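Nesska Work Table, White Top

Fostdale
Tables and Benches > Work Tables > Nesska

Page updated 3 May 2026
Technical contact: Kinga Farkas
Parts and service: Anikó Bodnár

Overview

The Nesska is a fixed-height work table for light hand work, sorting, packing, sewing prep and general tabletop tasks. It is sold as a single table and as a run of tables joined end to end. The top is white on the working face, the edge and the underside. The underframe is set back from the front edge so that a person can stand close to the table with both feet on the floor and nothing in front of the shins.

The table is intended for indoor use on a hard, level floor. It is not a food preparation surface and has not been assessed as one. It is not a machine base. Equipment that vibrates in normal use should stand on its own support.

Top

The top is one piece, without joints or inserts. The standard depth is 600 mm from front to back. The length depends on the order code; see the current size sheet, which is sent with every quotation. Tops are not cut to length after manufacture, and a cut made on site ends the warranty on the top.

The working face has a low-sheen finish. Pencil, chalk and most water-based inks wipe off with a damp cloth. Solvent markers leave a shadow on the white finish that cleaning reduces but does not remove. A cutting mat is required for blades of any kind.

The front edge has a small radius on the upper and lower corners. Clamps may be used on the front and back edges if the clamp faces are padded. Do not clamp at the ends of a joined table, where the pressure bears on the joining plates.

Underframe

The underframe has 4 legs and a perimeter rail. There is no front stretcher. Each leg ends in a threaded foot that is turned by hand or with an open-end wrench. The perimeter rail has pre-drilled holes on the inner face for the end panel, the cable tray and the bag hook. Holes that are not in use can be left open or closed with the caps in the hardware bag.

The rated load is 500 N, evenly spread over the top. The rating applies to the table at rest with all feet on the floor. It does not apply while the table is being moved, and it does not cover a person sitting or standing on the top.

End panel

A dark end panel is available for either end. It closes the space between the top and the floor and hides cables and storage from the side. The panel hangs from the perimeter rail and is held by two screws, reached from inside the underframe. It adds nothing to the load rating and should not be used as a handle.

In a joined run, end panels are fitted at the outer ends only. A panel between two tables prevents the joining plates from seating and leaves a gap in the working surface.

Working position

Most sites use the Nesska standing, with the material on the top directly in front of the worker and the arms working over the front edge. The set-back underframe is sized for this. For mixed standing and seated use, order the table with the seated underframe, which has the same top and a shallower rail. The two underframes cannot be exchanged on a finished table without new fixings.

When two people work along the same side, allow enough room that the elbows of one do not enter the space of the other. The table itself sets no minimum. The practical limit is usually the task: folding and wrapping take more width than checking or labeling. If the second person is observing or handing over material, a place beside the worker is normally better than a place opposite, as it keeps the far edge free for incoming stock.
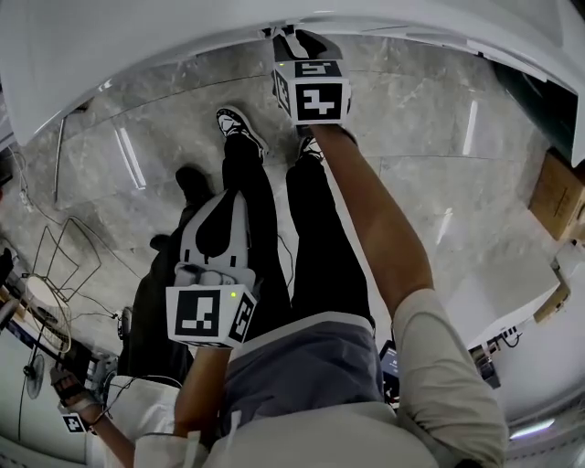
Floor clearance matters more than most buyers expect at the planning stage. Boxes, waste bins and foot mats tend to collect under the front edge, and each of them pushes the worker back from the table. A worker who stands too far back will lean, and the benefit of the set-back underframe is lost. Storage should go at the ends of the run or under the rear half of the top. Where a bin has to be within reach, the Trukby side bin hangs outside the end of the table and leaves the front clear. It cannot be fitted on an end that already carries an end panel.

Floors

The standard foot has a hard plastic pad. It is suitable for sealed concrete and tile. For polished stone, including marble, order the felt-faced foot. The standard pad does not grip polished stone well, and grit caught beneath it will mark the polish when the table is pushed.

Felt-faced feet should be checked when the floor is cleaned. A felt that has taken up water or floor polish has to be replaced. Drying it in place leaves a hard face that behaves like the standard pad.

Carpet is acceptable if it is short and firmly glued. On loose carpet or thick underlay the feet settle unevenly and the table has to be leveled again after some weeks of use.

The table is not supplied with casters. A caster kit was offered for an earlier version and does not fit the present leg.

Leveling

Level the table after it has been put in its final position and before anything is placed on it.

Turn all feet fully in.
Place a spirit level along the front edge and turn out the foot at the lower end until the bubble is centered.
Repeat from front to back at each end.
Press on each corner in turn. A corner that moves has a foot that is not bearing on the floor; turn that foot out until the movement stops.
Check the front edge again.

For a joined run, level the middle table first and work outward. Fit the joining plates loosely, bring the tops flush, then tighten. Plates that are fully tightened before leveling will pull the tops out of line.

Cleaning

Use a soft cloth with water and a mild dish soap. Wipe dry. Do not use scouring pads, acetone or abrasive cream on the white finish. Adhesive from tape and labels can be softened with rubbing alcohol on a cloth, tested first on the underside.

Clean the underside of the front edge as well. It is touched whenever the table is moved or a worker steadies against it, and on a white table the marks show.

Cloths and sprays used on the table should be kept off stone floors unless they are marked safe for stone. Vinegar and descaler will etch marble even when diluted.

Moving the table

Two people are needed. Lift by the perimeter rail near the legs, one person at each end. Do not lift by the top and do not drag. Remove the end panel first and separate a joined run into single tables. Feet may stay at their set height if the table is going back to the same spot; otherwise turn them in before the lift.

What is supplied

Table top, white
Underframe, in flat-packed form
Threaded feet, standard pad
Hardware bag with caps
Assembly sheet

Supplied only if ordered

Felt-faced feet, set
Dark end panel
Joining plates, pair
Cable tray
Bag hook
Trukby side bin

Compatibility

The Nesska joins to other Nesska tables of the same depth and underframe. It does not join to the Griffiths bench, whose rail sits lower and whose top is thicker. The two can stand side by side if a step in the working surface is acceptable. The Griffiths cable tray fits the Nesska rail, using the outer pair of holes, and has the same order code for both.

Warranty

The underframe is covered for 4 years from delivery and the top for 2 years. Feet and felts are wear parts and are excluded. Stains, cuts, heat marks and clamp damage are excluded. A claim needs the order number and the code on the label, which is on the inner face of the rear rail.

Ordering and lead time

Single tables with the standard underframe are held in stock. Tables with the seated underframe are built to order. Joined runs are quoted from a floor sketch showing the wall positions, the door swing and the side from which people will work. State the floor material on the sketch so that the correct feet are packed.

Revised assembly sheets for joined runs will be issued in June. Until then, the present sheet applies with one correction: the joining plate screws are the short ones in the hardware bag, and the drawing shows the long ones. Questions on fixings go to Anikó Bodnár in parts and service. Layout questions and load queries go to Kinga Farkas.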